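Tabletop Tile Station, Two-Camera Kit
Verinel bench equipment – planning and budget page
Page kept by Zübeyde Akyol. Prices and lead times checked 24/12/2024.

We get asked about this station more than anything else we build, so the whole kit has its own page now. It's for teams who want a gripper working on small, slippery, printed pieces on a plain desk, and who need to know what to order first and what can wait until the next budget round. Mahjong tiles are our favorite pieces for it by a long way! They're chunky, they stack, the faces are all different, and you can buy a full set in any game shop.

What comes in the kit

Larkard two-finger gripper with a spare pair of clear plastic fingers
Wrist camera with bracket and short cable
Fixed camera with arm and desk clamp
Felt-style divider panel with feet
Black work mat, large
Set of mahjong tiles
Setup card and a paper copy of the bench layout

The arm isn't included. Most buyers already have one, and the adapter plate (order it separately, see below) fits the Itmont and Tokgöz wrists without drilling. If you have something else, send us the bolt pattern before you order and Zerrin Toprak will check it for you. Please do send it – we can't swap a plate once it's been cut.

The desk itself

You don't need a special bench. A sturdy office desk is fine as long as it doesn't rock when the arm stops short. Measure the clear space before you order, and remember to count the room the arm's elbow needs as it swings back, since that's the part people leave off the drawing. Ceiling lights are usually enough. We didn't budget for lamps on our own bench and haven't missed them.

The panel goes at the back and gives the fixed camera a calm background. The mat goes in front of it. Keep the white desk surface between them open if you can, because it makes a very handy parking spot for stacks and spare tiles while the mat is busy.

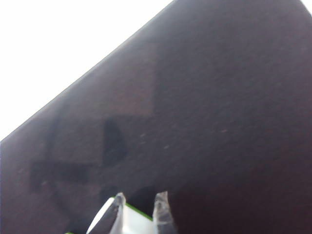
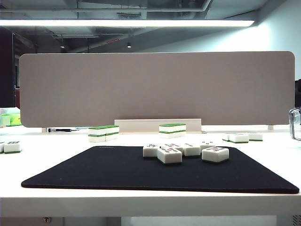 Tile station at work: clear gripper fingers close to the dark surface (first), and tiles on the mat and on the desk in front of the divider (second).

Fingers

I could talk about fingers all day. The clear ones are the best thing we changed in the last version. They let more of the piece show through to the wrist camera during a pick, and they cost little enough that you can treat them as a consumable. Plan on one spare pair for every arm and a second if several people share the station. Swapping a pair takes two screws and a small screwdriver, and the setup card shows which way round they go.

Mats and panels

A soft matte mat is worth having. Tiles don't skate away when a finger nudges them, and a miss by a hair is a lot kinder to the gripper. It does pick up lint, so put a sticky roller on your shopping list. Any brand will do.

Panels come in a muted gray-beige. We tried brighter colors and kept coming back to this one. The feet lift off if you need to move the panel to another desk.

Budget lines (US dollars)

Spare fingers, pair: 73
Adapter plate, Itmont or Tokgöz: 260
Second wrist camera with bracket: 270
Full kit: quoted, depends on cable lengths and region

If you're writing a request for next year, put the adapter plate and one pair of spare fingers in the first order and leave the second wrist camera for later. Plenty of teams never buy it. The ones who do tend to be running two arms over the same desk, and they love it.

Ordering and lead time

Kits ship within 2 weeks of a confirmed order. The November batch sold through, and the new one is being packed now. Plates are cut to order and travel in their own box, so don't worry if the kit turns up first. You can mount the cameras and lay out the desk while you wait – an afternoon is plenty.

Before you order, have these ready:

Wrist model and bolt pattern
Desk depth and width
Distance from desk to the nearest power outlet
Cable run from the fixed camera to your computer
Name of whoever will sign for the boxes

Returns

Panels, mats and cameras can come back unused in their original packing. Fingers can too if the bag is still sealed. Adapter plates can't.

Questions about fit go to Zerrin Toprak, and questions about quotes go to me. If you've set up one of these with something other than mahjong tiles, write and tell me which pieces you picked. I'm collecting ideas for a second tile set and dominoes are winning so far.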